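# Two joints and a pencil

*May 25, 2022*

The drawing arm built by the engineering club at Drekolmont College has two joints and no elbow room. It costs less than the club's soldering station, it has no position feedback that the software can read, and it shakes when it stops. Those faults are the syllabus. Students join in January, take over whatever the previous group left behind, and spend 15 weeks trying to make the thing put a mark where they asked for one.

The club calls the machine Jolance. The name covers the arm, the aluminium base it sits on and a folder of code that has been rewritten in two languages. It also covers the upright board, a late addition. Earlier versions drew on a sheet laid flat on the bench, where gravity pulled evenly and most errors were small. Turning the drawing surface upright changed the problem. A servo now has to hold the weight of the link beyond it, and the load varies with the angle. A calibration that was good at one height is poor at another.

The group accepted this on purpose. A flat plotter with belts and stepper motors is a solved problem, and a kit will draw a clean circle within an hour of being opened. An arm made of printed parts and hobby servos will not. To get a circle out of it, a student has to work out the geometry, find where the slack is, and decide how much of it can be corrected in software.

## The sums

With two links and two joints, the position of the tip can be worked out with school trigonometry. Going the other way, from a point on the paper to a pair of joint angles, takes the cosine rule and some care about which of two answers to use. For almost every reachable point the arm can bend one way or the other. The first version of the code chose whichever answer came out first, and would now and then swing the whole arm across to reach a point next to the last one. The current version stays with the bend it started in and refuses a move that would need the other.

Long moves are cut into short ones. If both joints simply travel from start to finish at a steady rate, the tip follows a curve, and a line that should be straight bows outwards. The code places extra points along the line and solves each in turn. More points give a straighter line up to the stage where the steps become smaller than the servos can resolve. Beyond that the motors hunt back and forth and the line gets worse. The club settled on its spacing by drawing the same line many times and looking at it.

Joint limits are checked before any motion begins. This rule was added after a printed horn was stripped by a command that asked for an angle behind the mounting plate.

## Power

More hours have gone on power than on geometry. Servos draw a short, heavy current when they start under load. In the first wiring scheme the motors and the controller shared a supply, the voltage dipped on each start, and the controller reset itself. The symptom looked like a software fault, and two weeks were spent treating it as one.

Motor power now comes through a separate adjustable regulator. It is set with a meter before the arm is attached. The grounds are joined and the supplies are otherwise kept apart. New members are asked to draw this circuit from memory before they are allowed to plug anything in, and the ones who forget the common ground are sent back to the bench.

Wiring on a moving machine brings its own trouble. A cable that is too short tugs on the joint and shows up as an error in the drawing. One that is too long will find something to catch on. Members set the slack by moving the arm through its range by hand with the power off.

## Backlash

The remaining error is mechanical. The gears in a small servo have play in them, and printed links flex around their screws. Approach a point from the left and then from the right, and the arm stops in two slightly different places. The club's answer is an old one from machine tools: always approach from the same side. It slows the drawing down and works well enough that no one has asked to remove it.
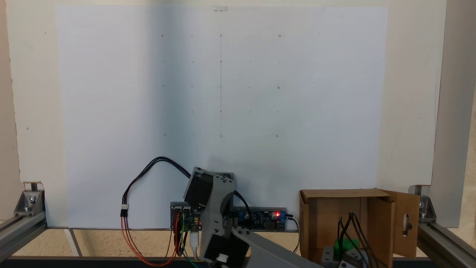

The students measure all this with a grid test, using dots, dashes and small circles laid out in rows and columns. A grid is more useful than a picture. In a portrait of a cat, an error could be anywhere and might pass for style. On a grid, a row that sags points to the lower joint, and a column that leans usually means the zero angle is off. Circles are harder than dots. They reverse both joints at different moments, so any slack shows as a flat side or a gap where the ends should meet.

Results go into a shared table. The present one holds 148 entries, each with the supply voltage, the step spacing and a note on anything touched between runs. The notes are the weakest part. "Tightened a bit" appears often. A later group tried to enforce a list of allowed terms, gave up, and added a column for the screw in question.

Paper turned out to matter too. A sheet that bellies away from the board lifts out of reach of a light pencil, and the line fades even though both angles are correct. Pressing harder adds friction, and friction makes the tip lag and then jump. Members tape the sheet, check that it lies flat, and use a soft lead.

## What comes next

Each year the club enters the Wimow drawing trial, a small regional event in which machines are given a figure on the day and scored on accuracy, time and the clarity of the team's written account. Jolance has never placed well on time. Its written account has done better, helped by the table.

This year's entry will use a correction map. The idea is to measure the error at each point of the grid, store it, and subtract it from later commands, with values in between worked out from the nearest neighbours. The code is written. The open question is how long a map stays valid, given that the links loosen with use and the zero shifts whenever a horn is refitted.

A second arm is planned, to the same drawings, with parts printed at the Türkmen workshop across the road. If the two machines share a correction map, the errors come from the design. If each needs its own, they come from assembly, and the club will have to write down how tight a screw should be.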